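Ticket 863 - pink drawers sticking, Gelberg makeup cabinet

Hello again! The little black cabinet is being stubborn about its pink drawers. 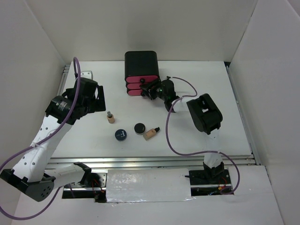 Does it matter which drawer the foundation goes in?
Whichever is deep enough to let the bottle lie flat.

I did wipe the runners first, I promise - twice.

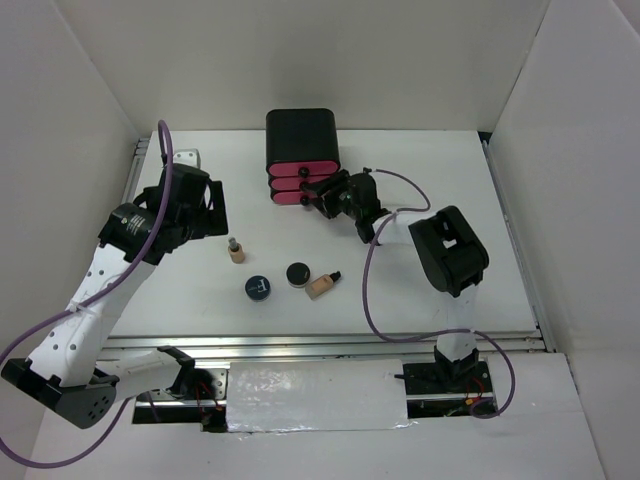
Then I tried a little candle wax, which I do love the smell of.
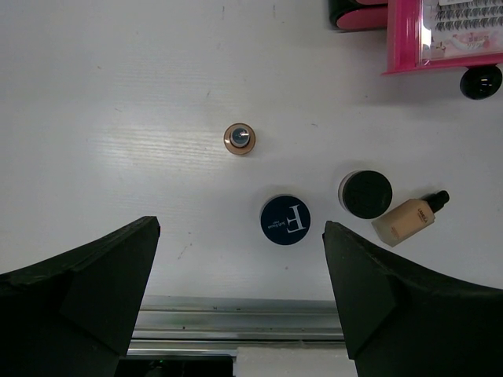

Killeck wrote back that wax collects powder, so please use a dry cloth.

Cloth it is, then!

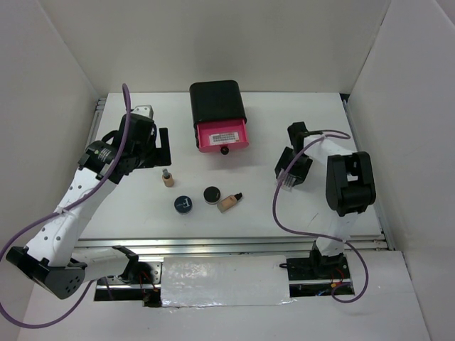
Xavier, Custside support desk

Thanks so much for your patience - leaving this open until you've tried it.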